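Wemance Teach Kit
Hand guiding and remote control for single-arm work cells

Item 1711
Made by Buvwood

Overview

The Wemance Teach Kit lets an operator show a robot arm a task and save the motion for playback or for training. It works in two ways. In hand guiding, the operator holds the arm by the wrist and moves it through the job. In remote control, the operator sits at a desk and drives the arm with the Xavier hand controller. Both methods write the same file type, so recordings can be mixed in one project.

The kit also connects to the Cudness simulator. Operators can practice on a simulated arm before they are given time on a real one, and the recordings made there are kept in a separate folder with their own label.

Recording a task

Each recording is called a take. The operator presses the green button on the controller to start, carries out the task, and presses it again to stop. A take holds the joint positions, the hand position, the hand controller input and the video from each camera in the project. The longest take allowed is 900 seconds. Most household tasks are much shorter.

Takes can be trimmed at either end. They can't be joined. If a task has two clear stages, such as opening a door and then putting something on a shelf, record them as two takes and link them in the project list.

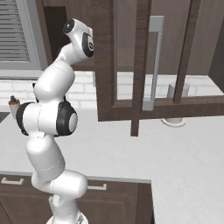

Kitchen task in the Cudness simulator, with the arm at the counter and an upper cabinet door open.

Cabinet doors are a good first task for new operators. The handle has to travel along an arc, and a straight pull will load the wrist. In the simulator the force bar on the controller screen turns amber when this starts to happen. Move slowly, let the hand turn with the door, and keep the elbow clear of anything standing on the counter.

What is in the box

Xavier hand controller with wrist strap
Foot pedal (hold to move, release to stop)
Wrist grip for hand guiding
Interface box and power supply
Network cable
License card for the Cudness simulator, one seat

The robot arm, gripper and cameras are sold separately.

Requirements

A six- or seven-axis arm with a torque sensing mode is needed for hand guiding. Remote control works with position mode alone. The interface box needs a wired network connection — wireless is not supported for live control. Simulator practice needs only the controller and a computer with a separate graphics card.

Warranty and support

The kit is covered for 36 months from delivery. The foot pedal is a wear part and can be reordered as item 1452.

Setup questions go to Vanderleia Lacerda in technical support. For operator training at your site, ask for Reinaldo Conceição. Training dates for October are open for booking.

Page updated 25 Sep 2023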